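Section 2: When the arm stops and won't let go of the towel
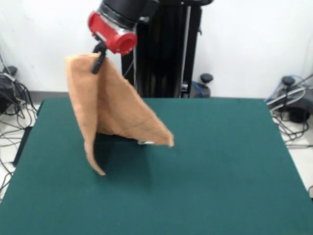
Towel held by the top edge, clear of the table.

I hit this fault more than any other on the Nevard setup, usually partway through a folding run. The arm lifts the towel, quits moving, and the Oker panel shows code 37 (grip timeout). Don't yank the cloth! I did that my first week and bent a finger.

1. Press pause on the panel, then wait for the status light to go steady. It takes roughly 90 seconds, so go get your coffee.

2. Hit the stop button and leave it in. Now you can reach over the table.

CAUTION: Pause by itself does not cut power to the arm. It can start up again with your hand right there.

3. Put one hand under the towel to take the weight. Turn the release screw on the gripper two full turns to the left and let the cloth drop into your palm.

4. Look for lint on the finger pad. Wipe it with a dry rag (no cleaner, it makes the pad slick).

5. Tighten the screw, pull the stop button back out, and run "Open/Close Test" from the Service menu.

NOTE: If the test fails, check the grip force setting. Mine had crept up to 157, and Manouchehr Dehghan at Nikzad had me put it back to the default. I haven't seen the code since, but I still check before a long run.

6. Lay the towel flat on the table and start over from Home. Don't use Resume after a code 37.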